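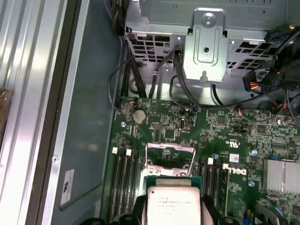

Flunby Forums > Desktop Repair > Dell tower loses its clock

toltis_user
11 Dec 2019
Picked up an old Dell desktop from an office clearance. Every time I unplug it the date resets and I have to press a key to get past the error. Is the coin cell all I need to replace? Drive cage is in the way of everything and I don't want to pull all the cables.

pelupessy
Almost certainly the battery. Most of them take a CR2032. Unplug the tower, hold the power button for 5 seconds, then swap it. Leave the cage alone.

gray_stapler
I'd take the cage out. You'll want to clean in there anyway and it's usually a screw or two.

pelupessy
For a battery? He'll end up with a loose data cable and a second thread.

gray_stapler
Take a picture of the cables first. I did 400 of these at my old job and never lost one.

Plusatent
Check the new cell with a meter before it goes in. I bought a pack of 2 in September and one was dead.

toltis_user
Left the cage in. New battery fitted, set the date, unplugged it overnight and it kept the time. Still need to clean it out.

gray_stapler
Then the cage is coming out after all.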